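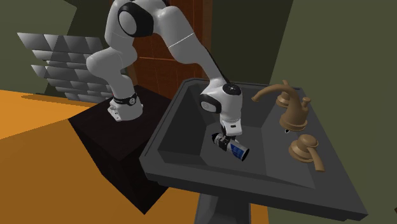
Progress report for the period ending in August
Project: Lekota, household tasks by machine
Prepared by Felteck for the Plomcombe fund

1. What we promised

In the last report we promised to give a clear answer to one question from the fund: can an arm of the kind we study be trusted with small chores at the sink and on the shelf of a shop? Our answer at the end of this period is "not yet, but for a part of the work". I will try to explain which part.

2. What was done

All work in this period was made in simulation, as agreed. We completed 467 runs with one fixed arm. The task is simple to say. The arm must take hold of a can, lift it and put it in the place where it belongs. We used two rooms for the runs, and in both of them we changed the start position of the objects between one run and the next.

The sink was chosen because it is a difficult place. The walls of the basin are sloped, the faucet stands near, and the wrist has little space to turn. A person does not think about this. For the arm, every approach must be planned so that the hand comes down between the rim and the spout.

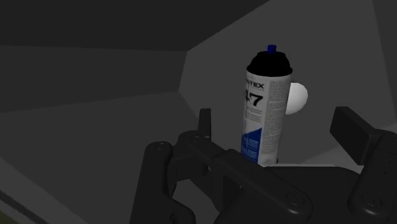 The camera close to the gripper remains the weak point of our method. When the can stands in front of another object, the program has only a part of this second object to judge from, and it can make a wrong guess about the size. The printed text on a can helps us less than we hoped, because the round surface hides the beginning of the words.

3. Difficulties

We lost three weeks when we moved to the new version of Fatix, our planning software. The old grasp settings were not compatible and had to be written again. The cost stayed inside the budget, but the tests with soft objects (sponges, cloths) did not start. I regret this delay.

4. Can it do the chore?

For one rigid object with free space on both sides, we consider the method good enough to try on a real arm. For a sink full of mixed things we do not. We also can say nothing yet about water, soap or wet hands, and I ask the fund not to use our results for such claims.

5. Next period

We plan two activities: the delayed tests with soft objects, and a first trial on a real arm at Plomcombe. For the second one we need a written permission to use the workshop in the evenings, after 6 p.m. The request is attached to this report.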